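3.2 Collecting the demonstrations

All demonstrations were gathered by teleoperation on the two-arm cell we call Gongate. Two operators, Anselmo Barrios and Emiliano Sotomayor, drove the arms through a pair of handheld controllers, one controller per arm. Both are authors on this paper, so any complaint in this section about operator skill should be read as self-criticism.

Our plan called for 1,000 episodes. The plan was written in September by people who had not yet tried to pick up a small object with someone else's elbow. We stopped at 255 usable episodes, and the learning curves in Section 5 suggest that the ones we never recorded would have helped less than we feared.

An episode begins when the operator presses the foot pedal and ends when he presses it again. Forgetting the second press was the most common error in the first week and produced several very long recordings of two arms doing nothing. We kept these out of the training set after an early policy, given a handful of them, learned to do nothing with great confidence.

Before each episode the objects are placed by hand. We tried to vary the starting positions by feel and found that both operators, left to themselves, put everything near the middle of the table. From the second batch on, positions and angles were drawn by a small script, Fudell, which prints a placement and waits for a key press. Fudell has no idea how far an arm can reach. If a drawn placement could not be reached by either gripper, the operator was allowed to skip it, and the skip was logged.

We rejected 118 episodes. The rules for rejection were set after the first batch and then applied backward to it, which cost Sotomayor some of his favorite work. An episode was dropped if the arms touched each other, if the object left the table, if a camera stream lost more than 4 consecutive images, or if the operator spoke to the robot in a tone that his colleague judged to have affected his driving. The last rule was used once. Clumsy episodes that met none of these conditions stayed in. A failed grasp followed by a second try is useful to a learner, and we had no shortage of them.

Figure 3 gives the view from the fixed camera. The cell is closed in with black cloth, which keeps the background plain and spares the network from learning the daily habits of the lab. An earlier set, recorded without the cloth, gave a policy that did noticeably better in the morning. We also chose strongly colored objects where we could, on the grounds that the grasping problem was hard enough without adding a search.

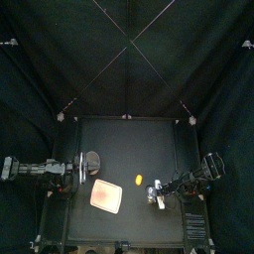
Figure 3. Fixed-camera view of the cell, with both grippers over the table. The tray and the yellow oval object lie between them.

Images and joint positions are saved together by our logger, Hikier, and converted to training files overnight by a second tool, Mocanu. The split exists for historical reasons that no longer apply. Joint positions are recorded at a higher rate than the images and thinned to match, using the reading closest in time to each image. We tried interpolating between readings and saw no difference in the trained policy, so the simpler method stayed.

The two operators drive differently. Barrios moves one arm at a time and parks the other; Sotomayor moves both at once and collides more. We considered training on each man's episodes separately, but neither set was large enough to be worth the argument. The policies reported below are trained on the pooled data, with no label for operator. Section 5.3 returns to the question of whose habits they picked up.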